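Home | Meetings | Minutes | Software | Contact
Reading time: 3 min
Print this page | E-mail this page

Irholm Software Working Group
Minutes, February meeting

Start 2:10 p.m. Control, perception, planning and tooling were all represented. Grukton joined by phone and left after item 4.

1. Previous minutes
Accepted with one correction. The replay tool was tested on the Burnosthorpe server and not on the local one.

2. Perception
The segmentation model still merges stacked plates into one object. Nested bowls are handled better since the January retrain. Perception wants a separate label for stacks, with the top item marked as the one to grasp. Planning agreed, provided the label carries a height estimate. Labeling guide to be updated before any more episodes go out for annotation.

Light reflections inside glossy bowls continue to produce holes in the depth estimate. A fill step was tried and made the rims worse. Left open.

3. Data import
2,396 episodes are now in the store. Of these, 90 failed the time sync check between the left and right gripper streams. Tooling believes most can be recovered by shifting one stream to match the other. The rest will be dropped. The importer will reject bad episodes on arrival from now on and write the cause to the log, which it does not do at present.

Two-handed episodes were discussed at length. The current format stores each hand as its own file and the link between them is only in the file name. Değirmenci asked for a single file per episode. Agreed in principle. Old files will be converted after the format is fixed.

4. Control
Finger opening is read at a lower rate than pose, and the policy was seeing stale values. Control now interpolates between readings. Closing on thin rims is smoother in replay, but there are no hardware results yet. Grukton asked that the interpolation be switchable in the config file. Agreed.

The watchdog limit was raised from 200 ms to 700 ms during debugging and never put back. To be restored before the next hardware run.

5. Planning
The planner times out when both arms reach for the same side of the table. A simple priority rule, left arm first, clears most cases. It gives poor paths when the right arm is already holding something. Planning will try a rule based on which hand is loaded.

6. Actions
Perception: stack label and guide.
Tooling: recover the out-of-sync episodes; importer log; draft of the single-file format.
Control: config switch; watchdog limit.
Planning: loaded-hand rule, with replay results.

7. Other business
The Burnosthorpe server will be down for a disk change. Jobs should be moved off it by noon on the day.

Closed 3:35 p.m.
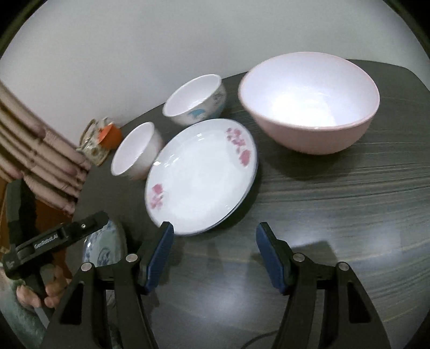 Will old episodes still load once the single-file format is in use?
The loader will read both formats until the conversion is finished, and support for separate files will be removed after that.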